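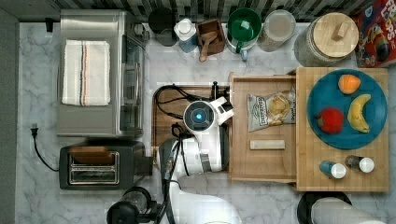

*The breakfast corner from overhead, drawer open, chips already in it.*

**Breakfast corner is finally all in one place!**

**joscha_t** (OP)
20 Jul 2018

I've been promising this to the small kitchens thread since May and I am so happy with it. Everything to do with breakfast now lives on one stretch of marble: toaster oven on the left with the dish towel folded on top, the pop-up toaster next to it, French press within reach, cereal at the back. The fruit gets its own plate (the teal one, my favorite plate in the house) and the jars and canisters stay against the backsplash.

I used to walk back and forth across the kitchen for every single thing - bread from the pantry, knife from the other side, coffee from a shelf I can barely reach. Now I stand in one spot and turn a little. I love it!

Two things I still can't decide. Does the fruit plate stay down on the board or go up on the bread box? And is it silly to keep chips with the breakfast stuff?

Joscha Thiele, Skultisbridge

---

**marblemouse**
Posts: 339

Oh I love that backsplash! All those skinny tiles in gray and black and white, and then the orange and the apple just pop. I'd have plain white everything if I could do it over, or so I thought until I saw yours.

Fruit goes up on the bread box, no question. You need that board for bread.

---

**Bino**
Posts: 241

Going to disagree with marblemouse. Fruit up high is fruit you forget. Mine went on top of the bread box for a whole spring and the bananas were mush every time. Put it where your hand lands. Also it's a pain to lift a full plate off every time you want to wipe the top down.

Chips in the drawer is correct and I won't hear otherwise.

---

**joscha_t** (OP)

Ha, thank you on the chips.

I did try it marblemouse's way, fruit on the lid and the cutting board laid down behind the toaster, and I have to say it feels so much roomier. The slice comes out of the toaster and onto the wood, butter, done. 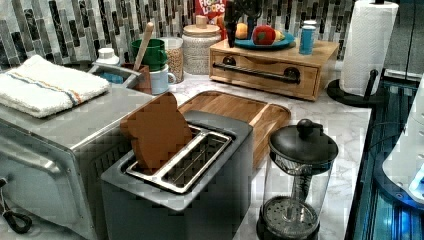

The other nice surprise is the French press. I had it way back by the canisters before and I was always reaching over something to get at the knob. Up front by the toaster it's the first thing I grab in the morning, and I can push the plunger down without moving anything else. I only wish I'd done it years ago!

Bino, I hear you about the bananas. We eat them pretty fast though.

---

**ahuja_kitchen**
Posts: 200

Beautiful bread box! I have a Plikwood one with a roll top and the roll top sticks every time it rains, so I'm jealous of a front you can just pull by a big bar handle. Does a whole round loaf fit in yours?

One thing I'd change is the towel. I know it looks nice there with the stripes, but I never leave cloth on top of a toaster oven. The tops get really hot when they're on.

---

**joscha_t** (OP)

A sandwich loaf fits, a round one only if I cut it in half first. Small sacrifice.

And you're right about the towel, Ahuja. It comes off before I turn the oven on, but I'll put up a hook so I don't have to remember.

---

**marblemouse**
Posts: 339

Hook on the side of a cabinet! I got a pack of 4 at the hardware store and used every one of them. Best thing I've bought for the kitchen all year.

Can we see more of the back? I'm curious how the cereal fits in with everything else going on there.

---

**joscha_t** (OP)

Sure! It's snug but I like it that way. 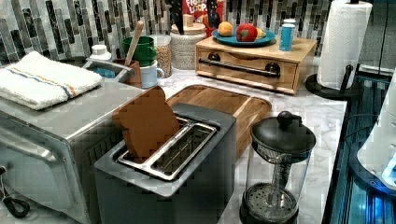 *Froot Loops against the tiles, fruit on the bread box, canister with the wooden lid farther left.*

The cereal leans behind the fruit, so the kids can find it but I don't have a whole row of boxes to look at. The woven-looking canister gets to stay no matter what anybody says. I think the light wood is what ties it all together - the bread box, the board, that lid. Even my sister noticed, and she never notices kitchens.

---

**Bino**
Posts: 241

Okay, it looks good. I still say the plate belongs lower. And I'd stand the cutting board on its edge against the wall when you're done with it, you'd get a lot of counter back.

---

**ahuja_kitchen**
Posts: 200

Leave the board flat! If mine is put away I end up cutting bread on a plate, and then I'm sweeping crumbs off the floor. Flat means you use it.

---

**marblemouse**
Posts: 339

Agree with Ahuja. Flat board, high fruit.

---

**joscha_t** (OP)

Flat board and high fruit for now, then, and I'll try Bino's way after the next grocery run. If the bananas go mushy up there I'll come back and admit it. Does anyone have a good trick for crumbs under the toaster? The tray catches most of them but marble shows everything.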